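Talk notes: What we got wrong about the planner
(25 minute slot, aim for 20, leave time for the angry questions)

OPENING

Hi everybody. I work on the Itby stack, mostly the boring middle part, meaning whatever sits between "the network has an idea" and "the motors move." I want to talk about that middle part, because we rewrote it twice last year and I have opinions!

Ask for hands: who runs one process for both arms? Who runs two? (Pause. Usually a split room.)

We started with two. Each arm had its own loop, its own clock, its own little log folder, and they shared a table the way two cats share a couch. Both arms sit on one rail along the front, so their reach overlaps right where all the interesting stuff tends to end up. Go to the table slide and leave it up while I talk about clocks.

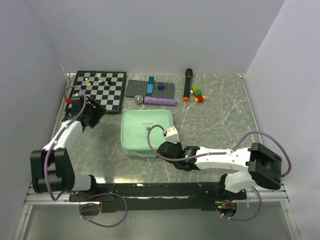

ONE CLOCK OR TWO

Control loop runs at 500 Hz. The policy is way slower and hands over chunks of 60 steps at a time. With two processes the chunks drifted, a little at first, and by the end of a long run the left arm was living in the past. You'd replay a log and swear the handoff was fine, then look at the timestamps and want to lie down.

Tell the Fumau story here. Fumau is our log viewer, and for months it lined up both streams by message index and ignored time completely. Every plot looked gorgeous. I defended those plots in a meeting (wince, move on).

The fix was dull. One process, one clock, both arms in the same state vector, and a chunk isn't allowed to start until both sides have acknowledged it. If you remember one slide from this talk, make it the acknowledgment diagram. Don't read the code out loud, I did that at the practice run and lost the whole room.

PERCEPTION, OR WHAT THE WRIST SEES

Next slide is a wrist view. Let people look at it for a second before I start in on masks.

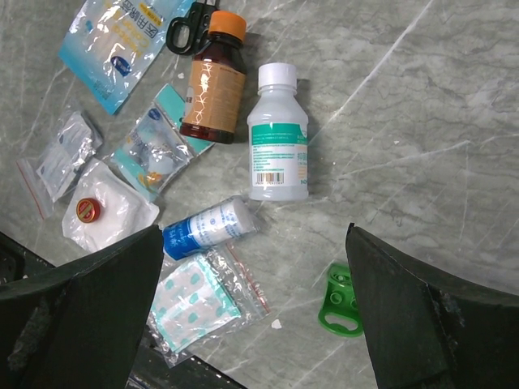

Our segmenter came out of the Zimmont branch, and we trained it on tidy shelves, one object at a time with lots of air in between. Then we gave it first-aid stuff. Clear bags are miserable for it, and the zip-top one with the polka-dot bandages is a good case: the mask wants to grab the printed sheet and forget the plastic. Then the planner thinks it has free space where there's bag. We tried a bigger model, which helped with the bottles and did nothing at all for bags. What did help was letting the segmenter say "I don't know" and having the planner treat those pixels as occupied. Approaches got slower and a lot less exciting.

We hand-checked 84 wrist views to set that threshold. I did it over two evenings with a bag of pretzels, and I'd recommend it to anyone who owns a planner. You learn more from that than from the dashboard. (The dashboard people are lovely. Say that.)

Also mention: the fingers are always in the wrist view, so mask them out from the joint state. Don't learn them. We learned them once and the model decided that anything dark and pointy was us.

SMALL CONTACTS

Shift gears, drink water. Zippers! Everything upstream can be right and you still have to hold on to a tiny piece of metal. Position control alone was rough for this, so the Trịnh module takes over for the last bit. It caps the grip effort, drops the speed and lets the wrist give sideways. It's a small state machine and I'm not embarrassed by it. People always ask why it isn't learned. We tried, and I couldn't debug it at 4 p.m. with a demo at 5.

The part worth stealing is the handover. Trịnh doesn't take control when the planner says it's close. It takes control when the commanded and measured finger widths disagree, and gives it back the same way. We tuned that on nearly 4,000 logged grasps, and most of them were bad, so the tuning went quickly. 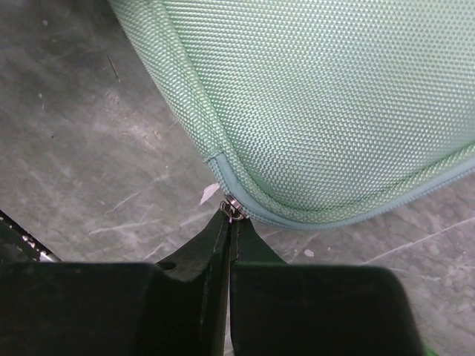
Wrist view, fingertips on the zipper pull of the green case.

Talking points if there's time:
- why the width signal needs a filter, and why ours is too slow on opening
- what happens when the other arm is mid-chunk (it waits, see the acknowledgment slide)
- seams and piping both look like edges to the edge detector, bring up the bad overlay

WRAP UP

Next up is merging the Zimmont changes back into main, which I've been promising since November. After that I want Fumau to refuse to draw a plot when timestamps are missing. Just a blank box with a rude message.

Thank the organizers, put the repo link up, take questions. If the one about ROS comes up, keep it under a minute.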